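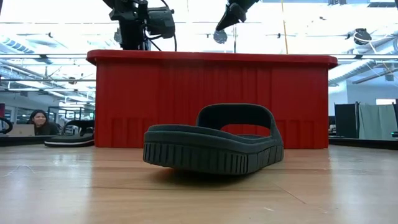 Ozan Aydoğan me pregunta si no sería más rápido programar los movimientos uno por uno, en vez de enseñarlos con la mano. Para una pieza siempre igual, sí, yo lo haría así. Para calzado no me sirvió: cada sandalia cae en otra posición y la correa nunca queda igual.

Sigo el hilo para explicar cómo trabajamos en Tivenia, porque varios me escribieron por privado. Perdonen mi español, lo reviso dos veces pero siempre se me escapa algo.

La tarea se llama Nelletach. Es sencilla de decir: tomar una sandalia y ponerla en un recipiente. Yo muevo los brazos a distancia y el sistema graba todo lo que hago. Cada grabación completa la llamamos demostración.

Hasta el miércoles tenemos 279 demostraciones. De estas, 56 las quité yo mismo. En la mayoría dudé demasiado antes de cerrar la pinza, y no quiero que el robot aprenda mis dudas.

Lo más difícil para mí fue la correa. Si entro con la pinza por el hueco, el agarre es seguro, pero después cuesta soltar. Si tomo la suela por un lado, suelta muy bien, pero la sandalia puede girar en el aire. Ahora grabo las dos maneras y las marco por separado.

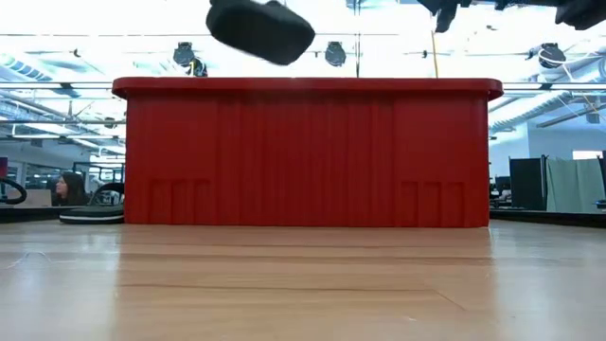 La velocidad de la mano es otro problema que tardé en entender. Cuando uno conduce a distancia quiere terminar pronto, y en la parte fácil acelera sin darse cuenta. Después el modelo copia también esta prisa. Por eso practico mucho el paso por encima del cajón rojo: el borde es grueso y sobresale de las paredes, así que bajar un poco antes de tiempo ya es un golpe. Mi regla es frenar arriba, esperar un momento y solo entonces bajar.

Ro-un Min graba los mismos ejercicios que yo y sus trayectorias son más cortas. Las mías tienen curvas que no necesito. Al principio quise borrar las mías, pero Ro-un me convenció de dejarlas. Todavía no sé quién tiene razón, lo vamos a medir.

Un consejo pequeño: no graben más de 70 seguidas. Yo lo hice una vez y las últimas eran muy malas. Ahora paro cada 4 intentos, muevo los hombros y cambio la posición inicial de la sandalia.

Para quien preguntó por el programa de control: usamos Garner, con los valores por defecto, excepto la escala del movimiento, que la tengo más baja. Con la escala alta mi mano tiembla y se nota en los datos.

En octubre repetimos todo con Tolentino, que es la misma tarea pero con el par completo. Si alguien ya enseñó a un robot a emparejar izquierda y derecha, por favor escríbame, tengo muchas preguntas sobre cómo ordenar las grabaciones.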